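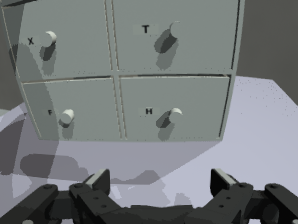
Brudaser planner: frequently asked questions

Which panels may a task refer to?
Tasks name a panel by its letter: X, T, F or H. Lower-case letters are rejected.

Does the planner read the letters from the camera?
Yes. The letter and the knob are located separately, then paired.

What happens if a pairing fails?
The planner retries 3 times – the arm holds its position – and then returns code 7.

May shadows be switched off?
Only for debugging. Reported results must use the default lighting and 500 episodes.

Who approves changes to the task list?
Rosine Fleury, Drendholm office.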